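## 4. What people do with clothes between wears

I came to this part of the study by accident. My first plan was to look only at washing — how often, how hot, how full the drum — and I had the diaries drawn up for that and nothing else. Then the pilot households in Solbridge started writing in the margins. They wrote about chairs. They wrote about the end of the bed, the hook behind the bathroom door, the stair rail. One page had no wash entries for nine days and eleven lines on where a cardigan had been. So I added a column called "in between," and that column ended up filling most of this section.

### 4.1 The in-between pile

We had 75 households keep a diary for two weeks in December, and I'd ask you to keep the month in mind, as heavy clothes get worn again far more readily than summer ones. Each time a garment came off, the diary asked where it went and what happened next. The choices were wash, put away, or neither. I had expected "neither" to be a leftover category, the sort you fold into a footnote. It was the one people wrote the most about.

Garments in this state have their own rules, and the rules are surprisingly firm. Jeans can stay out almost forever. Sweaters can stay out if they were worn over something. Anything that has been near frying goes straight to the wash, and several people underlined that. What people rarely did was put a worn garment back in the closet with the clean ones. When I asked why, I got answers about mixing, about smell, about it "not being fair on the others," which I still think about when I hang up my own coat.

Earlier work on laundry (mine included) treats the decision to wash as a single moment: you take the thing off, you judge it, you act. The diaries don't look like that at all. The judging gets put off, sometimes for days, and it's often settled by something that has no connection to dirt. The chair gets full. A guest is coming. Somebody needs the chair.

### 4.2 Shirts are different

Button-front shirts don't fit the pattern above, and I want to spend a little time on them. They almost never joined the pile. Most were washed after one wear, and the people who did wear them twice tended to go to some trouble in between — hanging them by a window, brushing the collar, doing the buttons back up so the front would keep its shape.

The buttoning split our households pretty cleanly by habit. Some people fasten every button before a shirt is hung or folded. Some fasten the top one and stop. Others leave the whole front open and say the hanger does the job. I asked where they'd learned it, and nearly everyone named a parent or a first job (shop work came up a lot). The full fasteners usually did it on a flat surface, and the bed was the favorite by a long way, as in Figure 3.
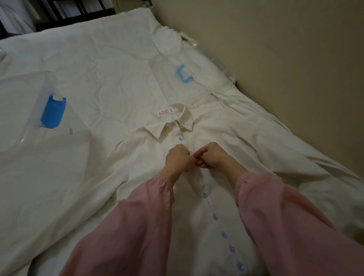
**Figure 3.** A white long-sleeved shirt laid out on a bed, with both hands at the button line just below the collar.

I tried to get people to put a time on this and mostly failed. They'd say "no time at all" and then, a line later, complain about it. One household stopped buttoning halfway through the diary and noted that nothing bad had happened, then started again the week after with no comment.

### 4.3 A few cautions

The diaries are self-reported, and writing down where you dropped your pants probably changes where you drop them. Two households said as much. I also didn't separate work shirts from dressier ones, and I wish I had, as the interviews suggest the care people take has more to do with the occasion than the cloth. The follow-up form asks for this directly, and I've dropped the question about drum fullness to make room for it. Ironing comes up in Section 5, along with the households that send their shirts out.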